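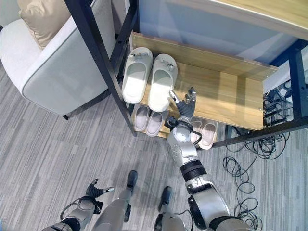

Workshop Tips > Machines at Home

Keeping a walking robot on carpet: what I'd bother with and what I'd skip

By Albane Bodin
October 2019

The setup booklet from Tirnside says a two-legged machine will be "ready to tidy" once it has been switched on and walked across the room. I've looked after ours for long enough to doubt that sentence. Most of the trouble I get starts with the room.

Floor first. Vacuum before every session. Carpet fluff works its way into the ankle joints, and the little brush that comes in the kit is useless for getting it out. A dry half-inch paintbrush does better. I don't believe the claim that the feet "learn" a soft floor, either. Mine get wiped with a damp cloth and the carpet gets checked for ridges.

Cables. A coil of leads on the carpet beside a shoe rack is a snag for a black foot, and it's hard to pick out if the feet and the leads are the same color. Move the coil behind the furniture or tie it up. Look at the loop at the wrist too. It needs enough slack for the hand to turn over and no more. Bend the wrist all the way each direction by hand, power off, and watch whether the loop catches on the forearm.

Fingers. The booklet wants the hand recalibrated every 40 hours. I tried it at 40, then let it go to 200, and couldn't tell the difference. What does matter is clean fingertips. Wipe them with plain water. The Fustura cleaning spray costs $22 and left a film on mine.

Slippers make a decent test. Set a pair on the middle shelf, toes out, and have the hand come in from the side slowly. If a finger pushes the slipper along before the others close, the reach is off and you should redo the shoulder zero before you touch anything else. White slippers in full sun are a harder test than darker ones lower down in the shade, so try both, and draw the curtain if only the white ones give you trouble. Don't let anyone sell you a new camera until you've tried the curtain.

Bolts. Go over the rack as well as the robot. A wobbly shelf looks just like a bad arm, and I lost most of March to that one.

Allow 15 minutes for the lot. Skip the silicone grease.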